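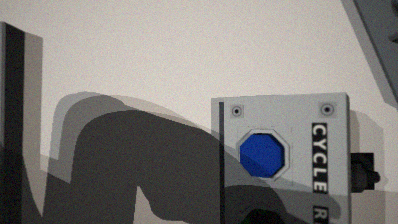

Hellgrauer Kasten vor blassbeigem Grund, Computergrafik

Die Edition Trollasby ist ein Verlag für Druckgrafik mit angeschlossener Kupferdruckwerkstatt. Das Verlagsprogramm umfasst Radierungen, Aquatinten und Holzschnitte zeitgenössischer Künstler, daneben einzelne Mappenwerke. Die Auflagen sind durchweg klein und werden in der eigenen Werkstatt gedruckt.

Geschichte

Gegründet wurde der Verlag von dem Kupferdrucker Farzad Kazemi und der Grafikerin Katherine Quintero. Beide hatten zuvor in der Druckerei Pistano gearbeitet, die vor allem Lohndruck für Galerien ausführte. Nach deren Schließung übernahmen sie zwei Tiefdruckpressen und einen Teil des Papierlagers. Der Name geht auf den Hof Trollasby zurück, in dessen Wirtschaftsgebäude die Werkstatt anfangs untergebracht war.

Die erste Veröffentlichung war eine Mappe mit sechs Aquatinten von Wakana Nakajima. Sie fand zunächst kaum Käufer, ein größerer Teil der Auflage blieb bis zum Umzug der Werkstatt im Lager. Ein Teil der Mappen wurde später aufgelöst und blattweise abgegeben, so dass vollständige Exemplare im Handel heute selten angeboten werden.

Mit dem Eintritt von Babak Rashti kam der Holzschnitt hinzu. Rashti richtete einen eigenen Arbeitsraum für den Handabzug ein und betreute mehrere Jahre lang die Reihe Nonano, in der Künstler ohne druckgrafische Vorkenntnisse jeweils drei Blätter veröffentlichten. Die Reihe wurde eingestellt, als Rashti den Verlag verließ.

Programm und Auflagen

Die reguläre Auflage eines Blattes beträgt 60 Exemplare, die mit arabischen Ziffern nummeriert und vom Künstler mit Bleistift signiert werden. Hinzu kommen sechs Künstlerexemplare mit der Bezeichnung e. a. (épreuve d'artiste). Probe- und Zustandsdrucke werden gesondert bezeichnet und gelangen in der Regel nicht in den Verkauf. Nach Abschluss des Drucks werden die Platten durch einen diagonalen Strich entwertet - ausgenommen sind Platten, die der Künstler für einen weiteren Zustand zurückbehält.

Gedruckt wird überwiegend auf schwerem Büttenpapier. Für die Holzschnitte von Yuzuki Kikuchi verwendete die Werkstatt ein dünnes Japanpapier der Papiermühle Imai, das auf einen festeren Träger aufgezogen wurde. Bei frühen Abzügen dieser Gruppe tritt gelegentlich eine leichte Wellung des Trägers auf, die im Handel nicht als Beschädigung gilt, in Zustandsberichten aber vermerkt wird.

Alle Blätter tragen unten links den Blindstempel des Verlags, ein T in einem liegenden Oval. Blätter der ersten Jahre sind teilweise ungestempelt.

Werkverzeichnis

Ein von Quintero bearbeitetes Verzeichnis der Verlagsproduktion erfasst 71 Nummern. Mappenwerke sind darin unter einer Nummer geführt, die Einzelblätter mit Kleinbuchstaben unterschieden. Nicht aufgenommen sind Einladungskarten, Plakate und die Auftragsarbeiten für andere Verlage. In Auktionskatalogen wird das Verzeichnis meist mit der Abkürzung Qu. und der Nummer zitiert. Ein Nachtrag, der auch die Farbvarianten der Aquatinten von Nakajima berücksichtigt, liegt nur als Typoskript vor.

Vertrieb

Der Verkauf erfolgte anfangs im Abonnement. Bezieher erhielten jeweils im Mai ein Blatt zum Vorzugspreis und konnten weitere Blätter vor der allgemeinen Ausgabe bestellen. Heute werden die Editionen über Galerien und direkt ab Werkstatt angeboten.

Siehe auch

Druckgrafik
Künstlerexemplar
Blindstempel
Kupferdruckpresse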